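# Why Would Anyone Give You Free Coins?

Suppose you are playing Farnstead. You have a small farm, a big debt to the turnip merchant, and a goat that keeps walking into the pond. You want the red barn. The red barn costs 600 coins and you have 105, which leaves you 495 short. At the speed turnips grow, you will own that barn when you are a grandparent.

Then a message pops up from a player you have never met.

*hi!! want 600 free coins?? im giving them away today only. just tell me ur password and ill put them in for u :)*

It has a smiley face, so it must be true.

It is not true, of course. You probably guessed, on account of the title. But plenty of clever people, including very tall ones with jobs, fall for messages like this one, so it's worth taking the thing apart to see how it works.

## What is an account, anyway?

When you play a game like Farnstead, the game has to remember you. It can't remember your face. It has never seen your face. It keeps a sort of folder on a computer somewhere far away, and your farm, your coins and your goat are all written down in there. That folder is your **account**.

Your **username** is the name on the front of the folder. Everybody can see it. That's fine.

Your **password** is what opens it. The computer asks for the password, and if somebody types the right one, the computer says "Ah, it's you!" and hands over the farm. Computers are very good at sums and very bad at noticing that you have suddenly become a stranger in another town. The right password is all they care about. (Some games ask for a second thing as well. We'll get to that.)

So when the stranger asks for your password, they are asking to be you. Whoever can be you can sell your barn, spend your coins, rename your goat, and change the password so that you are the one locked out. Then they may send the very same message to all your friends, with your name on it. Your friends trust you. That is what makes it such a rotten trick.

## But they only want to put coins IN

That's what they say, yes.

Think about the letter box on a front door. If your aunt wants to send you a birthday card, she pushes it through the slot. She doesn't need your house key for that. If she did ask for the key, and said it was the only way to deliver a card, you would start to wonder about your aunt.

Games are built the same way. When one player is allowed to give another player something, there is a gift button or a trading screen, and it works without anyone's password. The people who run the game don't need your password to give you coins either. It's their game. They could give you a million coins and a second goat before breakfast, if they felt like it, which they don't.

## The 3 things a trick is made of

Nearly every trick of this kind has the same parts inside, like sandwiches.

**Something you want.** Coins, a rare hat, a secret level, a prize from a contest you don't remember entering. The trickster doesn't know you personally. They know you play Farnstead, and that everyone who plays Farnstead wants coins. This took them very little detective work.

**A hurry.** Today only! Five minutes left! First ten players! A hurry is there to stop you from thinking, or from going downstairs and asking somebody. Real presents will generally wait until after supper.

**Something you have to do first.** Tell them the password. Click on a link. Type in a code. Download a "coin maker." Send a small gift to prove you're a real person. If a free thing needs something from you first, have a good look at what the something is.

Sometimes there's a fourth part, and it is the nastiest: *don't tell your parents.* Any message that says this should be shown to a grown-up at once, partly for safety and partly for the satisfaction of it.

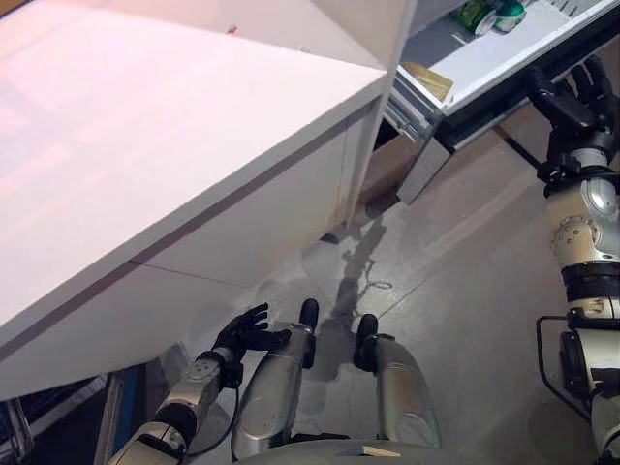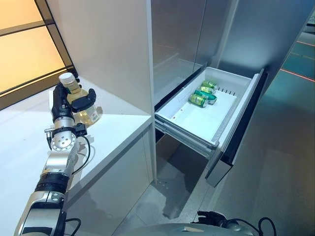

*A white countertop in both pictures. The bottle with the white cap is in the second.*

## Tricks in costume

The message above was a bit scruffy. Some tricksters make more of an effort.

They may dress up as the people who run the game. You'll get a message from "Farnstead_Official_Helper" saying there is a problem with your account, and it will be deleted tonight unless you log in through their link. The link leads to a page that looks exactly like the real one, right down to the turnips. It's a copy. You type your password into it, the page says "Thank you!", and your password goes straight to the trickster, who is also thankful.

Copying the look of a page is easy. What's hard to copy is the address, the line of letters at the top of the screen. The fake one might have an extra letter, or a number 0 where there ought to be an O. People are bad at spotting this. A safer way is to leave the link alone and open the game the way you always open it. If there really is a problem with your account, the game will tell you when you get in. If there's no problem, you can go and fish out the goat.

They may also dress up as a friend. Perhaps your friend has already lost their account, and the trickster is now wearing it like a coat. The message has the right name and the right picture, but it sounds wrong. Your friend Blagoje, who has never used a comma in his life, is suddenly writing "Greetings, would you like to receive some coins?" Ask him at school. If Blagoje Golob has no idea what you're talking about, then you have your answer, and he has some bad news.

## What about that second thing?

Lots of games and websites can ask for a **code** as well as a password. You log in, and a short number is sent to a phone or an email address, usually one belonging to whichever grown-up is in charge of you. You type in the number and in you go.

It's a good idea, and worth asking a grown-up to switch on. Now a person who knows your password is still stuck outside.

So tricksters ask for the code too. "I sent a number to your phone by mistake, can you read it to me?" is a very old favorite. The number isn't a mistake. It got sent at the exact moment the trickster tried to get into your account. Codes are for typing into the game yourself. They aren't for reading out, not to a friend, and not to a helper with Official in their name. (The grown-up who looks after your account with you is allowed. They're probably holding the phone.)

## I already told them. Now what?

First, nobody is going to put you in a dungeon. You were tricked by someone who practices tricking people all day long, and you've got school.

Second, be quick. There is a hurry after all, and this one is real.

1. Tell a grown-up. Yes, straight away. Yes, even if you weren't supposed to be playing.
2. Change the password together, if you can still get in.
3. If you used that same password anywhere else, change it there too. Tricksters try it on everything, the way you'd try a found key in every lock on the street.
4. Find the "help" or "report" button inside the game and tell the people who run it what happened.
5. Warn your friends that a message from you might not be from you.

Don't write back to the trickster to tell them what you think of them. It's tempting, and you may have some very good words ready. But all they learn is that you read your messages.

## Making a password worth keeping

"password" is a poor password. So is "goat". So is your own name, your birthday, or 12345, which people all over the world believe they thought up themselves.

Longer is better. Try four or five words that have no business being together, such as *trumpet-gravel-aunt-pudding*. Don't use that one, it's been printed here. Make up your own, make it a different one for each account, and let a parent keep a copy somewhere safe. It's much easier than trying to remember whether it was the pudding or the aunt that came last.

## Words to know

**Account:** the folder where a game keeps everything that's yours.

**Phishing:** pretending to be somebody else in a message to get your password or other secrets. It's said just like "fishing." The bait is the coins. You can work out who the fish is.

**Scam:** a trick to take something from you, such as money, an account or a goat.

**Two-step login:** needing a password and one more thing, such as a code, to get in.

*Written by Frauke Haberkorn for the Ondell children's pages. Next month, in April: what a bank does with your pocket money while you're asleep.*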